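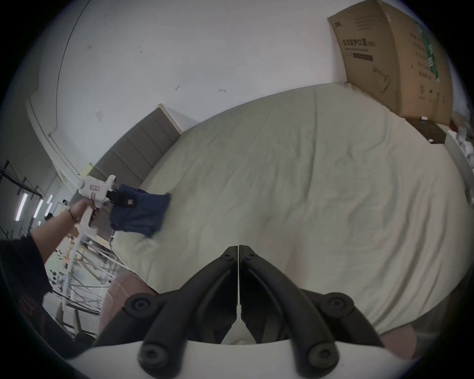

Where should you sort and fold clothes if you don't have a big table? The bed is the best place, as long as you make it first and finish the job before you need to sleep in it.

That second half is where I have my doubts. I have started sorting my closet on the bed plenty of times, and by ten at night the whole lot has moved to a chair. Farah Wijaya has heard this before. She runs a home sorting service in Stisden called Zulon, mostly for people who are moving or who have just moved, and she charges for a visit of 2 hours, in which she says a bedroom's worth of clothes can be dealt with. I asked her how big a bedroom.

"A normal one," she said. "One closet, one dresser. If you have a walk-in, you need me twice."

Her method is short. You pull the sheet tight and bring the clothes over one drawer at a time. You pick each thing up, hold it over the bed so it hangs, look at it, and decide. I said that sounded a lot like what everyone does already.

"Most people don't lift it," she said. "They flip through the pile like it's a magazine. A dark T-shirt in a heap looks fine. Hold it up and you see the neck is gone. I do navy and black in the morning for that reason. At night I can't tell them apart and neither can you."

I'll grant her that one. I own socks that prove it.

I was less sure about her rule on numbers. Wijaya counted her own wardrobe last November and got 116 pieces, and she has since cut it to 70. I asked why 70 and she admitted there was no science in it. "It's what fits without pushing the drawer with my knee," she said. So 70 is a fact about her dresser. Her handout gives it as a target for everybody, though, and when I pointed this out she said she might change the wording. I would like to see that.

Then there are the boxes. The organizing business sells a great many fabric bins and clear tubs, and I expected to be sold some. Wijaya uses old shipping cartons, whatever size turns up, and she doesn't care what is printed on them. They go on the bed, up against the wall by the headboard, where you can reach them without bending down. 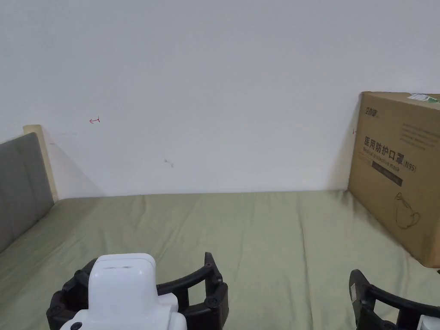
"People put the box on the floor and then they put the clothes next to the box," she said. "On the bed it's in your way. You can't go to sleep until it's full or gone."

But what about the dirt? A carton that has been through a warehouse and a truck is the last thing I want where my face goes. She wipes the bottom, she said, and she strips the bed afterward anyway. That adds a load of laundry to a job that was supposed to end with less laundry lying around. She didn't argue.

She also marks the cartons, on 2 sides and never on the top, so they can be read when stacked. Her former partner in the business, Raju, used to write a full list of contents on every one. Wijaya writes "winter" or "give away" and leaves it there. "I opened a box of his once and the list was wrong," she said. "After that I never read them."

I tried it on a Monday with one dresser of 6 drawers. It took most of the afternoon, well over her 2 hours — I stopped to try things on, which she had told me not to do. Two bags went to the thrift store on Mergate. The carton marked "winter" is still in the hall, and I did sleep in the bed.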